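# The week the laundry won

Gallery from the bedroom at Rodby, where we have been teaching a two-armed robot to pick clothes up off a bed and put them somewhere more respectable. It had done some 2000 pick-ups by the time it developed a grudge against a drawstring, and what follows is mostly about the grudge. Captions are mine. Raimo Rissanen has corrected the technical bits, and I have left in the corrections I understood.

The robot is called Gittins on the paperwork and other things in the room. The job is simple to say: find a garment on the duvet, close on it, lift, swing round, let go. The duvet stays on the bed. We'd spent most of the spring on that last part, as early Gittins was quite happy to count bedding as a very large shirt and would set off across the carpet with the lot.

By that Monday we were feeling pleased with ourselves. Merja Hämäläinen had got the duvet problem down to a rare embarrassment, and the people at Plindmont, who pay for the room, had asked for darker clothes, softer clothes, and anything with strings on it. So we went through our wardrobes.

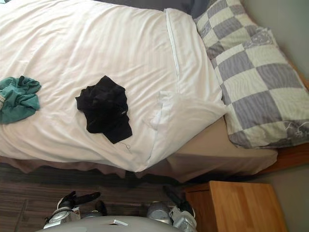

*Both grippers open at the bedside. Black item in the middle, teal one towards the foot.*

Black on white is an easy spot for the cameras. What they are poor at is anything thin. Threads, laces, labels and cords all tend to get tidied away by the bit of software that decides what is cloth and what is noise, so Gittins goes for the heap and takes whatever is attached to it as a surprise. We knew this. It was on the list under "annoying", a good way below "chargers" and "carpet static".

The fault itself took place shortly after eleven in the morning. The right gripper had lifted a hooded top, swung round and opened its fingers to drop it. The cord had worked its way between a finger and the pad behind it, so the top stayed where it was, hanging by its string. Fair enough, it happens. The software noticed there was still a weight on the arm, concluded that the garment was slipping, and closed the fingers again to save it.

Then it tried to let go. Then it saved it. Then it tried to let go.

Merja says it went round this loop seven times. Forkivis, our logging software, says 8, and Forkivis keeps its own idea of when a loop begins. Either way, each save was a bit firmer than the last, as we had told it in February that a slipping garment wants a firmer grip. I remember being in favour of that.

At this point Vilho Ikonen did what anyone would do, and what the sheet on the door says in capital letters not to do. He took hold of the top and pulled.

From the robot's side of things, the garment was now slipping a great deal. It closed up properly and drew the arm back towards its body, bringing the top along with it and Vilho a short way behind. He had the sense to let go, or his fingers did it for him. Ulla Honkanen hit the stop button while he was still saying the first word.

The stop worked. The arm stopped dead, the brakes came on, and the grip stayed exactly as tight as it had been. That is how it was designed: a robot holding a full kettle ought not to drop it when somebody presses the red button. We don't have a kettle. We had a hooded top, and if it had been the cuff of somebody's sleeve in there, we'd have had a person fastened to a switched-off robot with the only release on a menu in the next room.

So that's the fault, really. The string was a nuisance and the loop was silly, but the part that got the room shut was the brakes holding on with no way to open the fingers by hand in a hurry.

Vilho was fine. He had a red mark across two knuckles, filled in the accident book in full sentences, and under "action taken by injured person" wrote "swore".

We closed the room for the rest of the day and had both grippers looked at. Raimo did the looking, with a torch in his teeth and a small tray for the screws. He found fluff, a good deal of it, a short length of white cotton from some earlier casualty, and a finger pad on the right side that had lifted at one corner.
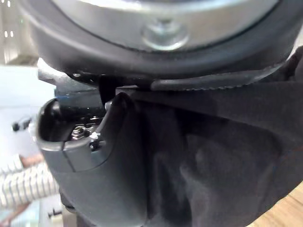
The lifted corner explained how the cord had got in. It didn't explain why there was a gap to lift into, and the answer to that was in the fitting notes, which ask for the pads to be checked every 600 picks. We had been checking them whenever someone thought of it. Ulla, who writes the checklists, was very gracious about this for about a day.

Three things were changed before anyone was allowed back in:

- The grip may try to save a garment once. If it still feels weight after opening, it stays open, stops the arm and beeps until a person comes. The beep is horrible and was picked by Ulla.
- There is now a hand release on each wrist. It works with the power off. You pull it and the fingers go slack, and whatever was in them ends up on the floor, kettle included.
- Pads get checked by count, with the count kept by Forkivis. It refuses to start a run if the check is overdue. It has already refused twice, once wrongly.

A fourth thing, which was Vilho's suggestion, is that the sheet on the door should say what to do as well as what not to do. The old one said DO NOT PULL GARMENTS FROM GRIPPER. The new one says PRESS STOP. THEN PULL THE RELEASE. THEN PULL THE GARMENT. It is in the same capital letters, and somebody has added "ask Vilho" in biro.

We also had a long talk about whether strings should be taken out of the trial altogether. Raimo was for it. Pirjo Seppälä, who came over from Plindmont to look at our accident book with her coat still on, was firmly against, and said that people's bedrooms are full of strings and she wasn't going to pay for a robot that could only be let into the tidy ones. She had a point, and also the budget.

So the strings stay, with some rules round them. Cords over a hand's length get the slow approach. Hands stay out of reach while an arm is live. If you want to shift something on the bed you press stop first, every time, even for a sock. This makes a morning's work noticeably longer, and I have been told to stop mentioning it.

Merja has meanwhile been trying to get the cameras to see cord at all. Pale cord on a white duvet is about the worst case she could have been given. Her current version finds a good few of them. It also finds creases, quilt seams and, on one occasion, the edge of the bedside table, which Gittins then approached with enormous caution.

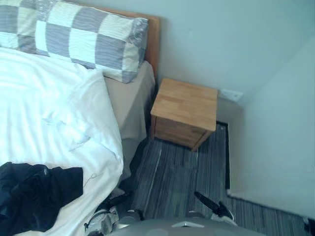
*Alongside the bed, with the nightstand at the far end. Dark garment on the duvet, light cord beside it.*

The gap between bed and wall is its own small trouble. An arm that backs away from a problem needs somewhere to back into, and on that side there isn't a lot. Before the fault, the arm's idea of safety was to pull in towards the body, garment and all, which is how Vilho came to be taken for his walk. It now stops where it is. Ulla tested this with a broom handle tied into the hood of the very same top, and it held still, opened, and beeped at her until she untied it.

Still open, for anyone keeping score:

- The release handle on the left wrist is stiff. Raimo says it will wear in. Ulla says it will be replaced.
- Stop at full stretch still makes the arm dip a little before the brakes bite. It's small and it's within what the makers promise, but I don't like it over a bed with someone leaning in, and it's going to be measured properly.
- The wrongly refused run. Forkivis had counted a dropped sock as a separate pick each time it was dropped. It was dropped a lot.
- Toggles.

The hooded top has been retired with its cord cut through, which was the only way we could get it out in the end. Vilho has asked for it back. It was his.

More pictures when the left wrist has been sorted. If you're visiting before then, long sleeves rolled up, please, and lanyards off at the door.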